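Why Can You See the Room in a Shiny Cupboard Door?

A science explainer for readers aged 8 to 11

Some cupboard doors are dull. Others are so shiny that they work almost like a mirror. Both kinds may be painted the same colour, and both may be just as clean. The difference is in the surface. This page explains what the surface does to light, why the colour black gives such clear reflections, and why bubble wrap does not behave in the same way.

What is a reflection?

Light travels in straight lines. It leaves a lamp or a window, hits the things in a room and bounces off them. Some of the bounced light enters your eyes, and you see the things it bounced from. Bouncing light is called reflected light.

When light meets a very smooth surface, it bounces off at the same angle at which it arrived. A ball rolled at a wall does much the same. All the light keeps its order, so your eyes receive a neat copy of the room. Scientists call this specular reflection.

When light meets a rough surface, it hits thousands of tiny bumps. Each bump sends the light off in its own direction. The order is lost and there is no copy. This is diffuse reflection. Paper, carpet and brick all reflect light in this way.

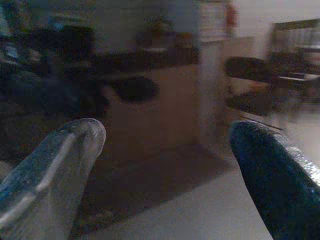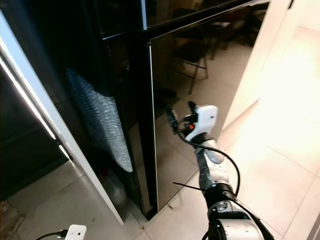 Skadevora, Thursday, January 17, 2019

The tall black cabinet has a gloss finish. Its door panel reflects dark chairs and the beige tiles of the floor. The lines between the tiles appear to carry on into the door, although the real floor does not. A smooth, flat surface is needed for this. If the door were bent, the lines would look bent as well.

How smooth is smooth?

A surface can feel smooth to your finger and still be rough to light. The bumps on a gloss surface have to be much smaller than anything you can feel. One way to make a surface smoother is to rub it with sandpaper. Sandpaper is numbered by the size of its grit. A low number means large grains and a high number means small ones. A worker might begin with number 200, change to 300 and finish with 2,000, which leaves scratches too fine to see easily. A layer of clear varnish can then fill in the last of them.

Why does black work so well?

A white gloss door also reflects the room, but the copy is harder to see. White paint scatters a large amount of light back from underneath the shiny top layer. This extra light mixes with the reflection and makes it look pale.

Black paint absorbs most of the light that gets past the top layer. Very little comes back from underneath. The reflection from the top is then the main thing you see, and it looks clear and dark.

What about bubble wrap?

A sheet of bubble wrap is pressed against the inside of the cabinet, on the left. Bubble wrap is made of thin plastic film with air sealed inside it. The plastic is smooth, but it is not flat. Each bubble is curved and sends light off in many directions. Some light also passes through. A material that lets light through but blurs it is called translucent. A material you can see through clearly, such as window glass, is called transparent.

Test it yourself

You will need a sheet of kitchen foil and a torch.

1. Lay the foil flat on a table with the shinier side facing up.
2. Shine the torch on it from one side. Look for the bright spot.
3. Crumple the foil gently, then open it out again.
4. Shine the torch from the same place. Look at how the light has spread.

The foil is still the same metal. Only the shape of its surface has changed.

Words to know

Absorb: to take in light and not send it back.
Diffuse: spread out in many directions.
Gloss: a smooth, shiny finish.
Specular: like a mirror.
Translucent: letting light through, but not clearly.

Flirkau Science Pages for Schools, sheet 925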